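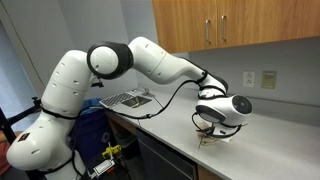 ## Method

I took notes again, so apologies if they lean toward the parts I care about. We got going at 2 in the September session, with coffee, and went straight to the question left over from last time: does picking the grasp point from the wrist view beat picking it from the room view?

I put up the results table. The full set for Lalix is 125 trials, each one a cloth on the kitchen counter, and a trial counts as good only if the arm takes hold of a corner and keeps it through the lift. Grabbing the middle of an edge is scored as a miss, even when the lift looks fine. There was some grumbling about that rule (mostly mine!) but we kept it, because the folding step downstream wants a corner and gets confused by anything else.

Wrist view came out ahead. The gap was widest on wrinkled cloths, and on smooth ones I couldn't tell the two apart by eye. Notdale's older method, which we reran as a baseline, did better than I'd expected on the smooth ones – worth saying so in the write-up.

We then spent far too long on what "corner" means. I think a frayed edge fools the labeler into marking corners where there's only a bunch of threads. Hồ wants a second label for "tuft" so we can score those separately. I like it, but it means going back through 3000 labeled crops, and I'm the one who'd be doing it. Agreed to try it on one batch first and see if the numbers move at all.
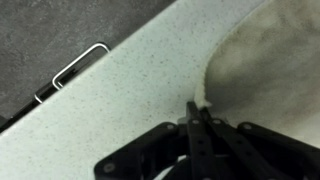 ## Approach angle

Next was whether to come straight down or tilt the wrist. Straight down is simpler and the planner likes it. Tilting gives the camera a better look at the fold, but the counter edge gets closer to the linkage and the planner starts throwing out good paths. I'd set the cutoff at 16 degrees and we left it there for now.

I also asked for the two conditions to be mixed within a session, so a drift in calibration doesn't land on one of them only. No objections. I'll redo the run sheet for Zarnstead and send it out before the next batch.
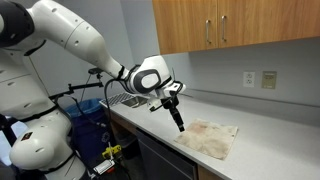
Hòa Đặng said the comparison still isn't fair as it stands: the wrist method gets to look again on the way down, and the room method only gets its first guess. Give both a second look, or neither, and then compare. I didn't have a good answer and said so. We'll add a "one look only" condition for the wrist view and hold the draft until those trials are in.

Still open: the tuft label, and who writes up the baseline section.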